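Stool Test, Ernier Design Workshop
Final report, September 1, 2026

My project was about cheap plastic stools. I wanted to know why the four-legged kind rocks on some floors and sits fine on others, so I spent most of August in the Dallthorpe workshop turning stools over and measuring them (way more fun than it sounds!).

The floor came first. It's beige tile, big squares with thin grout lines, and I checked it with a level before I trusted any reading. A leg that lands on a grout line can throw off everything, so I chalked a spot where all the feet would stand on tile. 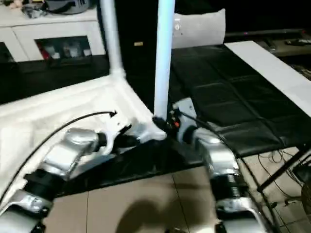

Avotiņš wrote in the margin of my draft that I should also try the stools on carpet, given that most people don't have a floor as flat as a workshop's. Fair point! I ran out of time for it, but it's at the top of my list for next term.

Next I did the underside. With the seat down on the table and the legs in the air you get a good look at how it's built: a shallow tray with raised rims, ribs crossing in an X, and a thick socket at each corner. I put black plastic sheeting on the tabletop first, and I'd do that again because white parts show up so well against it.

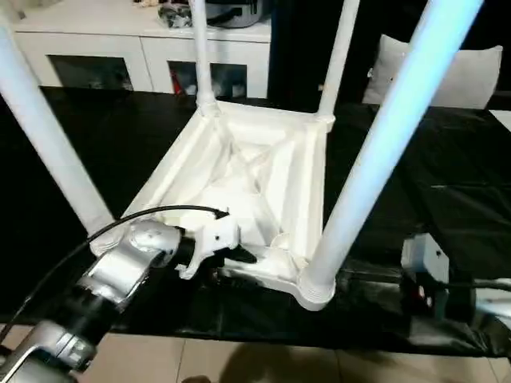

Does a rocking stool always have a short leg? Most of mine had equal legs, and the wobble came from one that wasn't pushed all the way into its socket.

I tested 8 stools and wrote down 82 readings. The full table is in the Futileck folder.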